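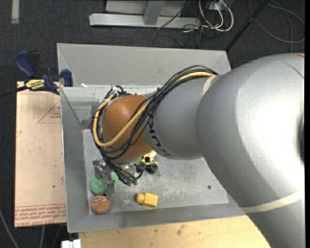

According to Zisoren, anyone with a working arm and a free weekend can have the Comix kit picking mixed items out of a bin by Monday. I would love to believe it, and before I spend any more of our money I was hoping some of you kind people could tell me how it went for you.

Is the Comix bin picking kit worth buying outright, or should I stay on the rental?

Posted in Small Shop Automation, 3 answers

We sort secondhand toys, mostly balls, little cars and odd plastic pieces, and we have a large older KUKA that is far more robot than the job calls for. It came with the building, more or less, and I've grown fond of it. We have the Comix gripper and software on a trial rental through Sisten. Buying the kit is $3,925. Staying on the rental is $1,552 a year with support included, and they'd want an answer from me before the end of December.

So far the balls are a pleasure and the little cars are hit or miss, especially when one ends up in a corner of the bin. I also don't love how much cable is wrapped around the wrist, and I wince every time the arm reaches down low. Sisten says the Liao gripper would handle flat things better at $1,666, but then I'd be on my own for software. Has anybody lived with one of these for more than a few months? I'm not in a big hurry and I'd rather hear the long version.

Answer 1 (accepted, 14 votes)

Long version it is, so get yourself a coffee! We rented the Comix for a year and then bought it, and I'm glad we did it in that order. The first two months were mostly me phoning support, and they were patient with me every single time — you will not get that if you buy outright on day one, at least not without paying for the support plan on top. By spring I was hardly calling, and at that point the rental felt like money going out the door.

On the corners, look in the settings for wall clearance. Ours shipped with a very cautious value and the arm would simply skip anything near the sides. I brought it down a little at a time, at slow speed with my hand by the stop button, and the missed picks dropped a lot. Sloping sides help too, if your bin has them, and make sure the bin is clamped down well so it can't creep between calibrations. Ours crept, and I blamed the camera for a week.

For the cables, run your deepest reach and your widest wrist turn by hand and watch the whole bundle as you go. You want enough slack that nothing pulls and not so much that a loop hangs down by the fingers. I redid ours three times and I still fuss with it most Wednesday mornings. The manual has one small drawing on the subject and it's for a much smaller arm.

One more thing, ask Sisten if they'll put part of your rental toward the purchase. They did for us, but I had to bring it up myself.

Answer 2 (3 votes)

get the Liao. cheaper and the fingers are better on small stuff. software isn't that hard

Answer 3 (6 votes)

I have to disagree a little with the answer above, with no hard feelings. I have the Liao and I do like the fingers, but the software took me the better part of a winter, and I do this sort of thing for a living.

What I'd suggest is a test before you decide anything. Fill the bin the way it really comes to you, let it run 1,000 picks over a few days, and write down each miss and what kind of toy it was. If nearly all the misses are cars, Zisoren has narrower fingertips for the Comix that might be all you need (ask them for the price, mine is out of date). If the misses are all over the place, I'd keep renting and let support earn their fee.

Comment from the asker: Thank you both, and thank you to the short answer too! I found the wall clearance setting and ours is still where it was out of the box. Going to start the tally this week and I'll call Sisten about the rental credit.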